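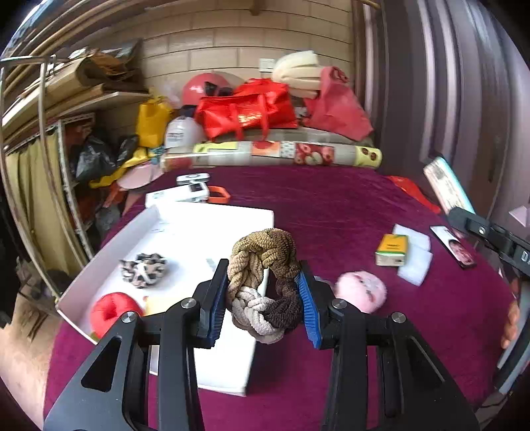
Fri 18 February. I have finally started on the junk drawer, and by junk drawer I mean the whole top half of the dresser, which has been sticking since September. It all went on the bed, on top of the velvet bedspread (a mistake, that thing grabs every bit of lint within a mile), and I got out a shallow white cardboard box to sort into. The plan was hair stuff in the box and everything else out. So the leopard-print scrunchie went in, fine, and then so did a ball of red yarn, and there went the plan. The big chunky braided scrunchie, the tan and brown and cream one, I could not make up my mind about at all. I love it. I also have the kind of hair it slides straight out of, and it's so thick that when it does stay put I can't lean back in the car. Keep, I think. Keep for now.

The pink fuzzy ball stays too, obviously!

I had the radio going and lost a good half hour to a call-in show about a man whose neighbor keeps 112 garden gnomes, so things moved slowly. Then Tomomi Kamata called to ask if I still had her Kesard mug from the office party and I said no, and then I found it under the sink when I went looking for trash bags. Have to call her back. She also wants me to come along to the craft fair in Wollach next month, where she has half a table, and asked if I have any yarn I'm not using. Do I have any yarn I'm not using! I could carpet the hallway.

Lunch was toast, standing up. Zaki stole the crust and took it behind the couch, so there's that to vacuum tomorrow.

Went back in and did the tissues next. I don't know how one person ends up with this many tissues. I buy a pack whenever I'm stuck in a line, then forget I have it, then buy another one at the next place. The bamboo ones are my favorites, even if they feel a little like a paper bag the first time you use them. 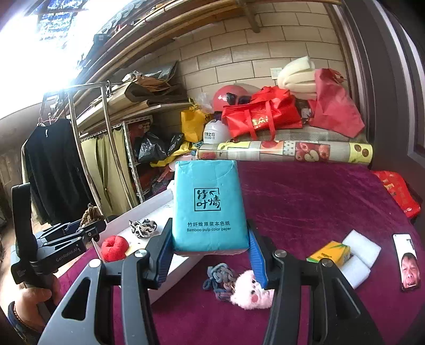 Bamboo tissues, in the teal wrapper. These are going in my coat pocket.

I thought about the allergies in spring and decided every pack gets to live, only not in the dresser. One for the coat, one for the car, the rest in the bathroom cabinet if I can get that door to close.

Still to do: the cards, the tangle of chargers, and the bottom drawer, which I opened and shut again. I looked up those Kurnetti drawer dividers everyone at work goes on about and they want 144 dollars for a set, so I'll be cutting up shoe boxes like my mother did. I did find a bead kit that says "up to 1,000 beads" on the lid, never opened - maybe Tomomi can use that for her table. The yarn she can have, except the red.

It's nearly nine and I'd like my bed back. Half of this is going to sleep on the chair tonight. Need to buy lint rollers, and oil for the drawer runners, and call Tomomi about the mug before she buys herself a new one.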